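Progress report to the Tamiru Fund, second half of the grant
Submitted by Selma Dumitrescu, Trernudbridge

Dear Stavros,

Thank you for your patience while I pulled this together. July was a full month for us and I wanted to give you a proper account of how the work is going for our people as well as the plain numbers, so please forgive me if I run on a little.

You will remember that the grant pays for one thing above all: teaching the sorting arms at our Fukthorpe recovery line to handle the awkward, light, squashy things that our staff now pick off the belt by hand. Bottles and cans were never the trouble. The trouble is foil, film, bits of card, lids, and all the odds and ends that bend or roll away when you touch them. Most of the teaching is done by our own sorters, using hand-held grippers at a table, and I am glad to say this part has settled into a good rhythm.
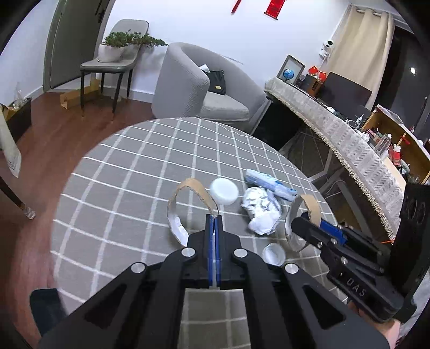 Hand-held grippers at the practice table, with cardboard, foil and a lid on the cloth.

We have now finished 60 of the 100 practice sessions in the plan. Nine of our sorters have been trained to lead a session, two more than the 7 we promised you in the application, and every one of them came forward without being asked twice. Nga Bùi led the first group and wrote the short handbook the others now use. She spent 9 years on the belt before this, and she has strong opinions (all of them useful) on how a person picks up foil without crushing it flat.

What changes for the staff is the question you asked me to be frank about. The biggest change so far is in the shape of the day. A sorter who is in the program does a morning on the line and then moves to table work after lunch, sitting down, at their own pace. Several have told me their shoulders feel better for it. Against that, the table work is fiddly and asks for a different kind of attention, and two people found it dull and went back to full days on the line. We made that easy for them, and they kept the same pay.

There was also some worry, and I would be doing you a disservice if I left it out. In the spring the talk in the break room was that people were training their own replacements. Eduardo Dagdag, our shift lead, asked management for a written promise that no sorting job would be cut during the grant or in the year after it, and he got it. The letter is pinned up by the time clock. I think the mood has been kinder since then, though Eduardo would say there is still a way to go – he wants to see what the new jobs look like on paper before he relaxes, and I can't blame him.
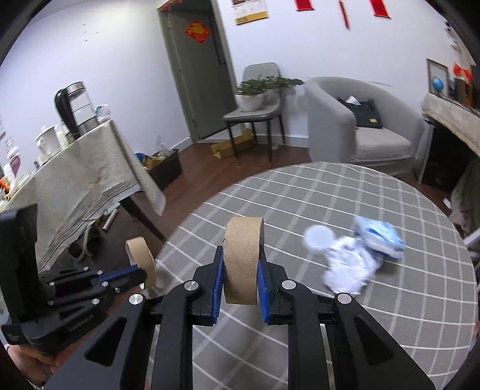
The part of the plan that has slipped is the new job descriptions. We had hoped to have the "line coach" role agreed by now, with its own pay grade. The pay grade is the sticking point. Tumaini Kioko is working through it with the staff group, and we have moved the target to the end of the grant. The other delay is with Sustano, the arm software, which still has to be set up on the second belt. Until that is done we can only try out what has been learned on belt one, and only on the late shift.

Spending is in line with the budget apart from staff hours, where we are a little over. Training two extra session leaders accounts for nearly all of it. I would like to move some of the travel money across to cover the difference, if you are comfortable with that, and I have put the request on the attached form.

Between now and the final report we will run the 40 sessions that remain, finish the second belt, and hold two open meetings where staff can try the arms for themselves and ask whatever they like. You would be very welcome at either one. The coffee is better than it was on your last visit – Nga has seen to that.

With warm thanks from all of us,
Selma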